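Stainless bench top or something softer for small parts work?

111 replies · 1104 views · 3 shares

flindholm_garage
Okay, so I've been putting off this decision since September and I need people to talk me into or out of it. I do fixture work in my shop - aluminum plates with channels and slots cut in them, plastic covers and trays sit on top, you know the type. Right now I'm on an old door over two sawhorses (don't laugh) and everything drifts. There's a used stainless table for sale at Georgiou, the restaurant supply place, and I'm this close to buying it. My worry is scratches. Does anybody here run bare steel?

pillow_fort
I do, every day, and I'd never go back! Scratches on the table, who cares, it's a table. The thing I would check is the front edge. Get the rounded kind. I had a square edge before and it chewed up my forearms and every cord I owned.

My setup is nothing fancy, brushed steel top, gray carpet under it, white desk behind for all the stuff that would otherwise pile up on the work side. The aluminum plate lies flat on the steel and the black tray goes on top of that.

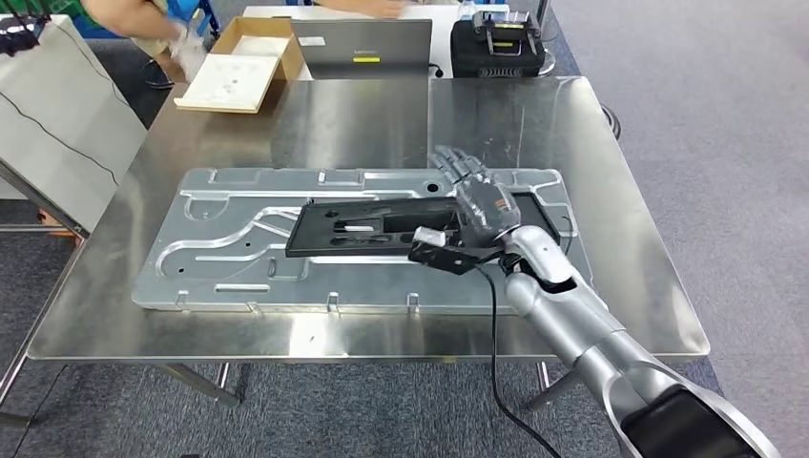 Should the plate be bolted to the table?
Only if you're pushing hard on it or drilling. For laying a plastic part on and fitting something into it, the weight of a long plate does most of the job, and a strip of thin rubber underneath takes care of the rest.

wevard_bob
Gonna disagree with pillow_fort on the carpet. Carpet under a work table is a nightmare. Drop one M3 screw and it's gone until you step on it in socks. I pulled mine up and put down plain vinyl and I wish I'd done it years ago.

pillow_fort
Ha, fair, but a screw on vinyl bounces and ends up under the freezer. On carpet it stays where it landed. Get a magnet on a stick and you're fine. Also my knees are not young.

tinplate1471
I'm with the vinyl people. And I'd skip bare steel too. Glare! I had one under a shop light and by four in the afternoon my eyes were done. Put a dull gray mat down and you can see a black part so much better than on shiny metal. Black plastic on a silver plate is easy enough, but try finding a clear washer on there.

flindholm_garage
Hmm, the glare thing I hadn't thought about. My light is right overhead. Could I just move it?

tinplate1471
You can try. Off to one side and lower helped me a little, the mat helped a lot more.

wevard_bob
Mats slide. Just saying.

pillow_fort
Mats slide on your table, bob, you wax it.

flindholm_garage
Going over Thursday to look at it. They said they have 3 of them, so I'll take a level and pick the flattest. Will check the front edge too. Floor is bare concrete for now so you two can keep fighting about that one without me.

Share this thread · 3 people following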